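Balwood Brick Sorting, data card

Maintained by Nhyira Akpalu and Seraina Lehner. Questions about labels go to Seraina; questions about storage go to Nhyira.

Summary

Balwood is a set of recordings of toy bricks being sorted from a tabletop into bins. It holds 87 episodes, recorded in June in one room at Rovley. Each episode is a separate folder with a start still, an end still and a label file.

Setup

The table is covered with a printed floral cloth. Three rectangular bins stand in a row at the back: dark teal, white, dark teal. They are named bin_l, bin_m and bin_r in the label files, as seen from the front of the table. A white plush dog sits to the left of the bins. It is a distractor and is never a sorting target. The walls behind and beside the table carry patterned paper, left up on purpose so that background segmentation is not trivial.

Labels

brick_color: red, orange, green
location: table, bin_l, bin_m, bin_r
occluded: yes or no

A brick is marked occluded if more than half of its top face is hidden. Bricks that touch are labeled one by one, and a cluster gets no label of its own. Mebrat Woldegiorgis labeled the full set, and Getachew Dinsa checked 37 episodes a second time.

Known issues

Orange bricks near the orange blossoms on the cloth were missed in the first labeling pass. This was corrected in version 2.
In 6 episodes the bins were shifted between the start and end stills. These are listed in shifted.txt.
The plush dog is not in the same pose in every episode. Do not use it as a reference point.

Sample stills

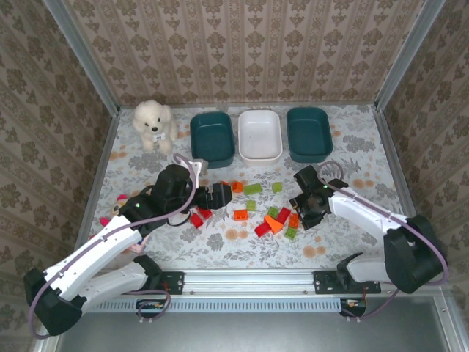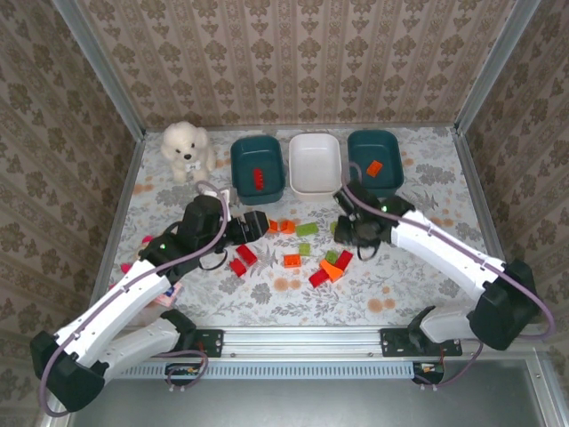 Bins at the back of the table: all three empty (first still); one red brick in bin_l and one orange brick in bin_r (second still).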